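Parallel fingers on foil packets, hard tips or something softer?
Robots and Automation > End Effectors > Gripper comparisons

teltport_dan
Posted Monday, 9:14 AM

I have been comparing two sets of fingers on our bench arms and would like some opinions before I order more. Set A is the plain hard black jaws that came with the arms. Set B is the same shape with a 2 mm silicone pad glued on. The job is picking tea and snack packets out of a pile and dropping them in a teal container.

Over February I logged 1,639 picks across both sets. Each packet got 100 tries per set before I swapped it out for another kind. The hard jaws did better than I expected on stiff foil. The padded ones did better on anything thin and lying flat, but they drag on the tabletop and the pads started peeling at the corners after 682 picks.

Force limit was the same for both. Wrist cameras were left where they were.

zchornovol
Posted Monday, 9:52 AM

What angle are you coming in at? With straight down approaches I could never get hard tips under a flat packet. I had to tilt the wrist and push the packet against something first.

teltport_dan
Posted Monday, 10:20 AM

Mostly straight down, with some tilt for the ones near the container wall. The first two are from a wrist camera and the third is from the fixed camera.

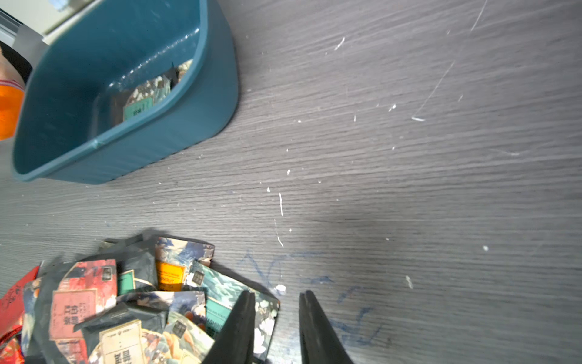
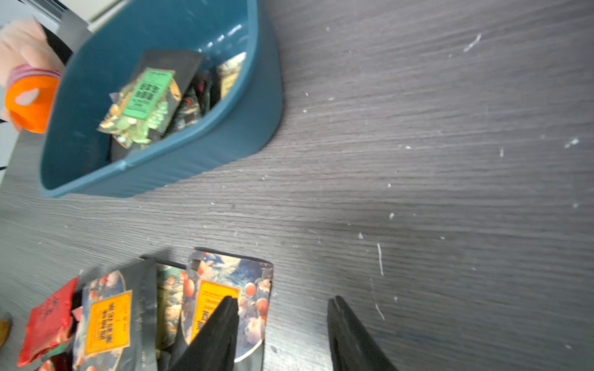
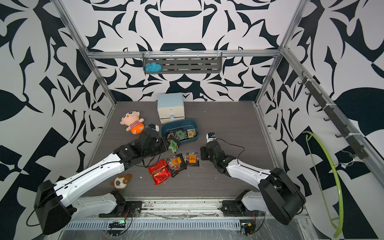
Packets and the teal container in all three, same tabletop.

marlow_k
Posted Monday, 10:41 AM

Which set needs less gripping force to hold a foil packet without dropping it?

teltport_dan
Posted Monday, 10:55 AM

The padded set. I could turn the force limit down to 33 percent and still carry a foil packet to the container, and at that setting the hard jaws let the packet slide out during the lift. I haven't tried the padded ones any lower.

ortho_bench
Posted Monday, 11:30 AM

I don't agree that this is a pad question. You are changing friction and finger thickness at the same time. A 2 mm pad on each side makes the tip fatter, so of course it has more trouble getting down between packets in a tight pile. If you want a fair comparison, machine the jaws down by the pad thickness first, or print a set that is thinner to begin with.

Also, the peeling is your glue. Clean the jaws with alcohol, scuff them with 220 grit, use a primer made for silicone. We had pads from Stusis stay on for months that way.

teltport_dan
Posted Monday, 11:48 AM

Fair point on the thickness. I didn't scuff the jaws. I wiped them and that was it.

zchornovol
Posted Monday, 12:05 PM

I would not machine the originals. Print the thin set and keep the stock ones as your baseline, otherwise you can't go back and repeat the February numbers.

I also don't think friction is the whole story for the flat ones. A soft pad bends a little when it touches the table and the edge of the packet rides up on it. I tried a high friction tape that was as thin as paper and it didn't help with flat packets at all. It did help with carrying.

Zoia Chornovol
Ivanyshyn bench group

ortho_bench
Posted Monday, 12:32 PM

What tape? If it was the gritty kind it tears foil. I've had it leave a hole in a packet at fairly low force.

zchornovol
Posted Monday, 12:40 PM

Rubber tape, no grit. No holes in the foil that I saw. I wasn't running near your forces though.

pell_robotics
Posted Monday, 1:17 PM

Has anyone here put suction on this? Flat packets are the easy case for a small bellows cup. I know it's one more hose on the wrist, but you could stop fighting the tabletop.

marlow_k
Posted Monday, 1:29 PM

Suction is great until the foil is wrinkled. I had the Orico cup, the smaller one, and it was fine on smooth packets and close to useless on crumpled ones. Dan's pile would be a mix. I went back to fingers.

pell_robotics
Posted Monday, 1:44 PM

Smaller cup with a softer lip than that one. I still think it's worth a day of testing.

teltport_dan
Posted Monday, 2:03 PM

Not against it, but I don't have a pump here and the comparison I owe people is fingers only. Plan for now is a thinner printed set, pads on one pair with proper primer, rubber tape on the other, same packets and same force limits as before. I'll leave the approach angle alone for the first round and then do a tilted round.

ortho_bench
Posted Monday, 2:10 PM

Log the tip thickness with calipers after the pads go on. The glue layer adds more than you'd think.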